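The board came home from Sarpong in September, and I've been meaning to write it up ever since. It's the big white one, a plain rectangle that lies flat, and the blue parts live in an old Clovex biscuit tin when they're not on it. I paid five dollars for the tin and consider that the better bargain.

I like a dark table under it. White on dark grey is easy on the eyes, and a small blue piece shows up straight away if it rolls off.
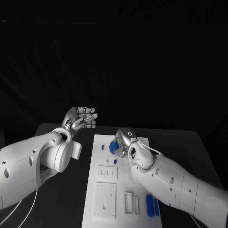

The round ones are my favourites. They have a bit of weight to the grip, and you can turn one over in your fingers while you work out where it belongs. The pegs are fussier. Stand one up a little crooked and you'll be at it for a while — I usually take it right out and start again.

Storage is the other thing. The tin is fine for now, but the pegs sink to the bottom and I end up tipping the lot onto a tea towel. Bokeck sells a divided tray for this sort of thing, and I may give in.
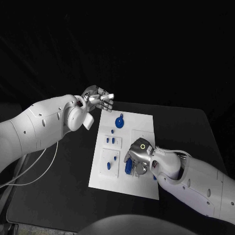 Kwabena Kwofie wrote in to disagree about the tray. He had one from Orkix and found the compartments too shallow for pegs, so he went back to jars with lids. His advice was to sort by shape and forget about size.

I tried it with six jam jars and it does work, though they take up most of a shelf.

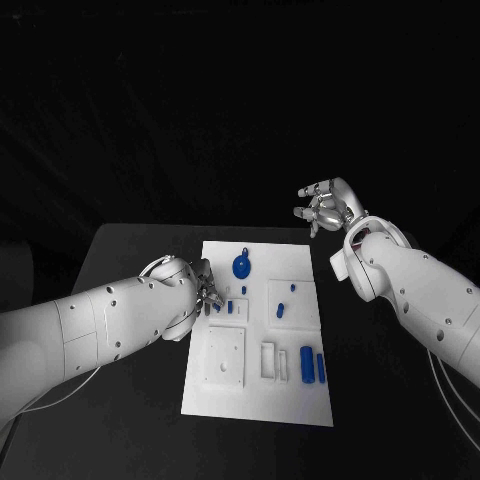 *Last updated: 19 October 2025*

The square plates get wiped with a damp cloth, as does the board itself. I stay away from spray cleaner, which left a film on the last one I owned. The jars are staying for the moment, and the tin has gone back to holding biscuits.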